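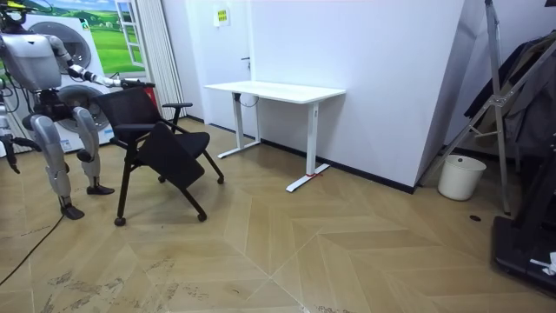
A black office chair on wheels. Office chairs are covered by the new furniture pickup in Drurdale.

Drurdale households will be able to have old furniture taken away free of charge from 7th September, when the town takes over bulky item pickup from the county.

Under the old system, residents paid a fee for each item and often waited weeks for a slot. The new service is paid for out of the existing waste budget. Each household can book two pickups a year, and small businesses that work from a home address can use the service on the same terms.

The town has hired Marras, a hauling firm based in Arnamholm, to run the trucks. Marras already handles curbside recycling in Arnamholm and will use the same yard for sorting. Items that can still be used will go to the resale store in Brotby. Metal and wood from broken pieces will be separated for recycling, and what is left will go to the county transfer station.

Italo Ferri, who manages waste services for the town, said the main purpose was to cut down on dumping along the river road and behind the old feed mill.

"We send a crew out there and two weeks later there's another couch," Ferri said. "People don't have a truck, or they don't want to pay the fee, and it ends up in the ditch. It costs us more to get it out of the ditch than it does to pick it up from the house."

A trial was held in March on 13 streets on the north side of town. The crews took in 300 items over the month. Desks, dressers and bed frames made up most of the load, along with a large number of office chairs that Ferri put down to people clearing out spare rooms they had used for work.

Desk chairs proved harder to deal with than expected. Many came in with a failed gas lift, and the resale store in Brotby will not put those on the floor. Marras now removes the lift cylinder at the yard before the rest of the chair is taken apart. Residents are asked not to remove it themselves, as the cylinder is under pressure. Chairs that only need a new caster or a missing screw will be accepted for resale, and the store has asked people to tape loose parts in a bag to the seat.

Mattresses will be picked up but must be in a plastic cover. Covers can be had at the front desk of the town hall during office hours. The service does not take refrigerators, air conditioners, paint, tires or building waste. Those still have to go to the county site, where the charges are not changing.

Booking is by phone or through the town website. The caller will be given a pickup date and a number to write on a piece of paper and tape to each item. Anything without a number will be left where it is. Items should be at the curb by 7 in the morning and should not block the sidewalk. For residents who cannot move furniture to the curb, the crew will take it from a garage or a ground floor room if this is requested at the time of booking.
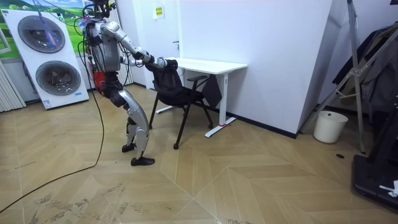 Can I book a pickup if I rent my home?
Renters can book in the same way as owners, and the two pickups a year go with the address. If a previous tenant has already used them, call the waste office and ask for the count to be reset.

The council approved the change in the spring after a short debate. One objection was that free pickup would draw furniture from outside town limits. Ferri said bookings will be checked against the list of town addresses, and that nothing left at the curb without a booking was taken during the trial.

The contract with Marras covers the first 2000 pickups, with an option to extend. The waste office will report to the council on the number of bookings, the share of items resold and any change in dumping before the extension is voted on.

Pickups already booked and paid for with the county will go ahead as planned. Residents who would like to cancel a county booking and switch to the town service should contact the county office first to arrange a refund, then book with the town. The county has said refunds will be made to the card used for payment.

Apartment buildings with a shared dumpster area will be served separately. Building managers are being sent a letter with the details and should name one place on the property where furniture can be left.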